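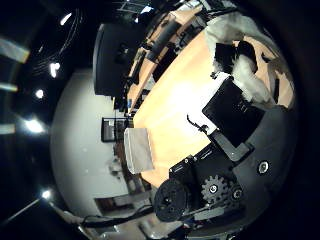
4.2 What the corner says between rounds

The minute on the stool turned out to be the richest part of our material, and we were delighted by how much of it could be used. Earlier work on amateur boxing has mostly looked at the punches themselves: how many are thrown, how many land, and which hand they come from. Our log has those too (roughly 3000 punches, all coded by Vilela and Foulkes), but the talk in the corner tells us far more about why a boxer's second round looks so unlike the first.

We sorted advice into two kinds. Technical advice names a body part or a movement ("left hand back to the chin," "step out after the jab"). Tactical advice names the opponent or the score ("she hates it when you come forward"). Most coaches mixed the two freely, and a few barely drew breath between them! At the Barreto club, where bouts ran over three rounds, the talk after the first round was nearly all technical. After the second it swung hard toward tactics, often with a plain statement of who the coach thought was ahead. At Urkness the pattern was looser, and one coach there gave almost no instructions of any kind, preferring to ask the boxer what she had noticed. Her answers were short and, to our ears, very sharp.

We then checked whether the advice showed up in the next round. An instruction counted as followed if both coders, working apart and with the sound off, marked the named action in the opening exchanges. Short instructions did best. "Jab first" was picked up again and again, while longer chains tended to lose everything after the opening item. Cunha, who ran the September sessions, had expected tired boxers to miss the end of a long sentence, and it was exciting to see her hunch hold up at both clubs. Tone mattered less than we had guessed - a shouted instruction was followed no more often than a quiet one.

Figure 2. Tabletop with teal plush toy and small black block.

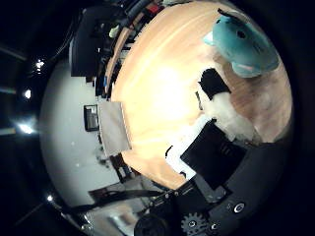
Does a coach who says less in the corner get more of it carried out?

In our bouts, mostly so, as long as the few words named one clear action. Very brief encouragement with no action in it ("come on, lift it") left no trace we could code, though several boxers told Villalobos they liked hearing it and would miss it.

Southpaws deserve a note of their own. Coaches facing one gave foot placement far more attention, and their boxers did shift the lead foot outside early in the next round, then drifted back once the exchanges got busy. We return to this drift in Section 4.3, where the rounds are split into early and late halves.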